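Protokoll Küchenrunde Arari, 17. März 2020

Dabei: Iveta, Severyn, Huia, Ruby-Lee und ich (Aroha, ich schreibe diesmal, also bitte nicht meckern). Beginn kurz nach 8, Severyn kam später dazu.

1. Einkauf
Die Bestellung bei Donnelly ist raus, Nummer 3303. Iveta möchte künftig auch Roggenmehl, da waren wir alle dafür – Huia sogar sehr laut!

2. Küchenschrank
Steht seit Januar auf der Liste. Ruby-Lee räumt die unteren Fächer aus und ich helfe ihr (wenn mir jemand sagt, wo die Kisten hin sollen).

3. Brot
Hier haben wir uns ein bisschen festgequatscht. Ich mag es ja, wenn die Kruste so karamellbraun ist und helle Streifen hat, Severyn will es dunkler. 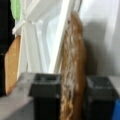
Abgestimmt haben wir dann doch nicht. Severyn bringt beim nächsten Mal eins nach seinem Rezept mit, und Huia fragt bei Ermont nach Gärkörben.

Offen: Schlüssel für den Vorratsraum, Iveta kümmert sich.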